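How to choose a learning rate with a short sweep

Written by Zsófia Bognár
Last updated 4 Apr 2026

When I help new people in our group, the first problem is almost always the learning rate. The model is fine, the data is fine, but the loss goes flat or it goes to NaN, and then they start to change the network. Please do not change the network yet. Do this sweep first. It takes one evening on a single GPU, and in many cases it fits in a lunch break.

I use our small training tool Kullar in the text below, but every step can be done with a plain training script and a text file for notes.

What you need before you start

A training script that accepts the learning rate and the random seed from the command line. A validation set that you do not touch for anything else. A place to save the loss at every step, because the average per epoch hides too much.

Please also fix the batch size now. If you change it later, the result of the sweep is not valid anymore and you must repeat it.

Step 1. Run the range test

Start with a very small learning rate, 1e-7 for example, and increase it by the same factor after each step. I use 200 steps in total and finish at 1. Save the training loss each time. Do not use any schedule, warmup or early stopping in this run.

Plot the loss against the learning rate, with a logarithmic horizontal axis. Usually you will see a flat part, then a part where the loss goes down, and then a part where it jumps up. Write down the value where it starts to go down and the value where it jumps. The good learning rate is between these two.

If the curve is very noisy, smooth it with a moving average, but keep the raw numbers too. I once lost the raw file and had to repeat the test for a whole set of models.

Step 2. Choose the candidates

Take the value where the loss jumps and divide it by 3. Then divide the result by 3 again, and continue until you have five candidates. Equal steps on a normal scale (0.01, 0.02, 0.03) are a waste of time. The difference between such neighbors is smaller than the difference between two seeds.

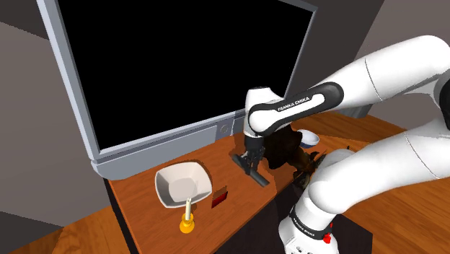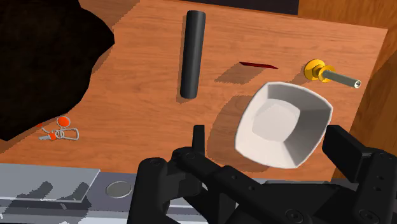 Two rendered views of the desk: the monitor, and the wooden tabletop with the gripper.

Step 3. Train each candidate for a short time

Run every candidate for 1000 steps with the same seed. In Kullar the command is

kullar run --config base.yaml --lr 0.003 --seed 181 --max-steps 1000

Change only the number after --lr. The seed 181 has no special meaning, it is the default in our config files. Any number is good if it is the same for all five runs.

If your final training uses warmup, use it here also, but make it shorter in proportion. A warmup that is longer than the short run will make all candidates look equal.

Step 4. Repeat the best two

Look at the validation loss at the end of each run. Take the best two candidates and run them again with two other seeds. Now you have three results for each.

If one candidate is better with all three seeds, take it. If the results are mixed, take the smaller learning rate. It is a bit slower, but long training is more sensitive than a short run, and a value near the limit can fail after many hours.

Step 5. Write it down

In the notes for the project, save the chosen value, the batch size, the optimizer, the version of the data and the plot from Step 1. In our Mottram project we did not write the optimizer, and later two people argued for a week about a difference that came only from Adam and SGD.

Common problems

The loss never goes down in the range test. Check that the optimizer really receives the parameters. A frozen layer in the wrong place gives exactly this flat curve.

The loss goes down and never jumps. Continue the test to 10. With some normalization layers this can happen, and then I look only at the steepest part of the curve.

The gradient is NaN in the first steps. The learning rate is so small there that it cannot be the reason. Look at the input data for missing values, and turn off mixed precision for one run.

The result is different on another machine. Compare the library versions first. After this, check if the data loader uses the seed too, in Kullar you must set it separately with --loader-seed.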